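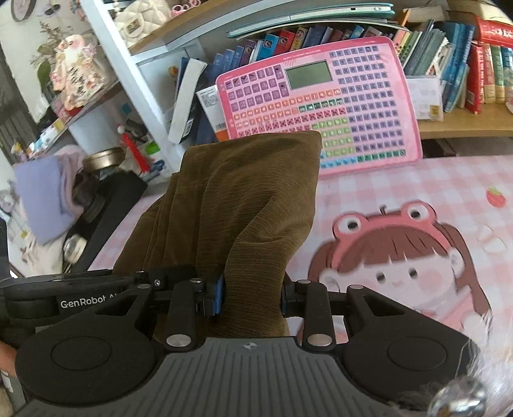

4.2. Prendas y retales sobre superficies ocupadas

Pasamos a las tareas con tela. De las familias de tareas del estudio es la que peor sale y la que más nos interesa, así que le dedicamos más espacio que a las otras. El conjunto completo tiene 3095 episodios; los de tela sobre escritorio, cómoda o mesa auxiliar en uso son 144. Pocos. Suficientes para ver dónde se rompe la política, no para dar un intervalo decente por tipo de tejido, y por eso no lo damos.

La pregunta de esta sección es modesta. No si una máquina puede "ordenar un cuarto", que es como lo plantea parte de la literatura, y tampoco doblar una camisa extendida sobre una mesa despejada, cosa que ya se ha enseñado bastante. Preguntamos si puede coger un trozo de tela arrugado de un escritorio donde alguien estudia, moverlo a otro sitio y dejar lo demás como estaba. La última parte cuenta. En casa nadie retira los libros antes de que llegue el robot.

Protocolo. Demostraciones con pinza de mano, entrenamiento con el codificador Aten congelado y cabeza de acción propia, evaluación en brazo fijo en el laboratorio de Mostthorpe. Las superficies de evaluación se montaron a partir de la lista Agbayani (anexo B), que fija qué clases de objetos hay alrededor y a qué distancia de la tela, pero deja libre la disposición. Dos condiciones: superficie despejada y superficie ocupada. Misma tela, misma postura inicial hasta donde se puede repetir una arruga, que es poco. Volvemos sobre esto más abajo.

La Figura 2 muestra el tipo de agarre del que hablamos: un trozo de pana verde parduzca recogido entre los dos dedos de la pinza, con el borde superior bastante por encima de esta, sobre un tapete de cuadros rosas y blancos, con una tableta infantil de aprendizaje de pie justo detrás y una fila de libros al fondo. La tela tapa en parte el borde inferior de la tableta. Para una persona, trivial. Para el estimador de contacto, un problema: dos superficies a distinta profundidad, una blanda y otra rígida, que comparten contorno en la imagen.

Figura 2. Agarre de pana arrugada con pinza de mano en un escritorio ocupado.

Resultados en superficie despejada. Bien, sin más. La política cierra sobre la tela, levanta, traslada, suelta. Los fallos son de dos clases - agarre de un solo pliegue que se escurre al subir, y suelta incompleta, con la tela enganchada en un dedo. El primero mejora si se cierra más abajo. El segundo no lo hemos resuelto; una pequeña apertura extra antes de retirar ayuda con algodón y poco con pana. Sospechamos del acanalado, que engancha en la almohadilla según la dirección en que quede, pero no lo hemos medido y queda como sospecha.

Resultados en superficie ocupada. Aquí cae todo. Lo que más se repite no es perder la tela sino tocar otra cosa: el borde de un libro, un estuche, un adorno. La política entrenada solo con superficies despejadas trata el fondo como fondo hasta que choca con él. La entrenada con la mezcla completa rodea mejor los objetos grandes y verticales, y sigue fallando con los bajos y con los blandos. Un caso molesto: tela junto a tela. Si hay un paño o un peluche cerca del objetivo, el brazo va a veces a por el que no es, o intenta coger los dos. Con instrucción por escrito ("la tela marrón") disminuye. No desaparece.

Nos sorprendió la poca influencia del estampado. Esperábamos que un tapete de cuadros o con dibujos confundiera la segmentación, y en los ensayos preliminares de agosto así nos lo pareció. Con el codificador actual el efecto es pequeño. Lo que sí pesa es la altura del bulto. Una tela plana sobre un tapete estampado se coge peor que una tela hecha un gurruño, por la razón obvia de que no hay de dónde pellizcar. La pana ayuda aquí, hace volumen ella sola. Un forro fino no.

Sobre el agarre en bulto. Toda la sección mide recoger, no doblar. Pinzar un trozo de pana en un haz y llevarlo a una cesta es útil en una casa; plegarlo exige soltar, encontrar una esquina y volver a agarrar, y eso con dos dedos y un solo brazo apenas lo intentamos. Lo intentamos en 6 episodios, a mano, con el operador dirigiendo, y no los incluimos en la tabla. Dindo Castillo, que hizo buena parte de las demostraciones de tela, anotó en el cuaderno de sesión que encontrar la esquina le llevaba más tiempo que todo lo demás junto, y eso moviendo él la pinza y viendo la tela desde arriba. Si a la persona le cuesta con esta herramienta, el techo de lo que se puede aprender de la demostración es bajo. Lo tomamos como límite de la herramienta tanto como del método.

Tiempo. No informamos de tiempos absolutos, la velocidad del brazo está limitada por seguridad y no sería justo. En relativo: en superficie ocupada la política tarda cerca del doble, casi todo en aproximaciones abortadas. Se acerca, se retira, se acerca. Visto en vídeo da impresión de duda. Es el umbral de colisión del planificador, que es conservador, y bajarlo cambia dudas por golpes. Dejamos el valor por defecto de Nikska, la capa de planificación que usamos en el resto de secciones, para no tener un ajuste distinto por familia de tareas.

Comparación con el taller. En la sección 3 las tareas de banco (trapos, guantes, bolsas de tornillería) daban mejores cifras con menos datos. Es tentador concluir que el taller es más fácil que la casa. Creemos que en parte sí, pero la comparación está sesgada: los bancos de trabajo que grabamos estaban ordenados, los escritorios no. Un trapo en un banco tiene aire alrededor. Una tela en un escritorio tiene libros detrás, cosas apoyadas en los libros y cosas encima de las cosas. Si el taller estuviera igual de cargado, no sabemos que saldría. Haría falta la condición cruzada y no la tenemos.

Repetibilidad. Lo prometido. Una arruga no se repite. Colocamos la tela dejándola caer desde la misma altura y recolocando si quedaba fuera de la zona marcada, lo que introduce la mano del evaluador en la medida. Dos evaluadores, alternados. Uno de ellos obtenía tasas algo mejores; revisando los vídeos, recolocaba la tela algo más abultada, sin darse cuenta. Corregimos pasando a fotografía previa y comparación con una plantilla de silueta, y repetimos los ensayos afectados. Las cifras de la Tabla 4 son las posteriores a la corrección. Las anteriores quedan en el material suplementario por si a alguien le sirven para discutir el tamaño del sesgo.

Qué cuenta como éxito. Usamos criterio estricto: tela en destino, ningún otro objeto desplazado más allá de la tolerancia del anexo B, ningún objeto volcado. Con criterio laxo (solo tela en destino) las dos condiciones se acercan mucho, y quien lea solo esa columna sacaría que el problema está casi resuelto. No lo está. Un asistente que recoge la tela y de paso tumba lo que hay de pie detrás no se queda en una casa. Proponemos que los trabajos sobre tareas domésticas den las dos columnas, o al menos digan cual usan.

Lo que no probamos: tela mojada, tela enganchada bajo un objeto, tela colgada de una balda, prendas con cremallera. Tampoco iluminación variable más allá de la lámpara de mesa encendida o apagada. Tampoco a nadie sentado en el escritorio mientras el brazo trabaja, que sería el caso real y que nuestro protocolo de seguridad no permite.

Entonces, ¿pueden ya? Recoger un trozo de tela con cuerpo, en mesa despejada, sí, con supervisión. En mesa ocupada, todavía no con la fiabilidad que pediría alguien que vive ahí. Doblar, no con esta pinza. La distancia entre la primera respuesta y la segunda es, a nuestro juicio, el resultado principal de la sección, y en la 4.3 miramos si se acorta añadiendo demostraciones de superficies ocupadas o si hace falta otra cosa - tacto en los dedos, sobre todo.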